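Notebook > Robots > Working habits

2 min read

Our rules for recording with hand-held grippers at Manderden used to fill 12 pages. I have cut them to one sheet with six rules. These are the ones people ask me about.

Put one object on the table and clear the rest away. Use a plain sheet underneath. Keep your thumbs off the jaws. Start with both grippers open, one either side of the object, and wait a second before you touch anything. If you fumble, carry on and mark the take afterwards. Don't delete it. We kept 510 takes in November and the fumbled ones are in there too, marked as such.
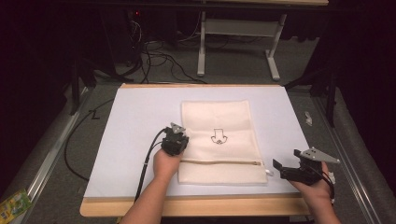 Zip pouch, one gripper each side.

Zips get a rule of their own: take the pull, never the cloth. Bramero wanted that dropped and I said no.

Cables are still not covered. I will add a line once Drarkport have sent their comments.

Filed under: Robots, Good practice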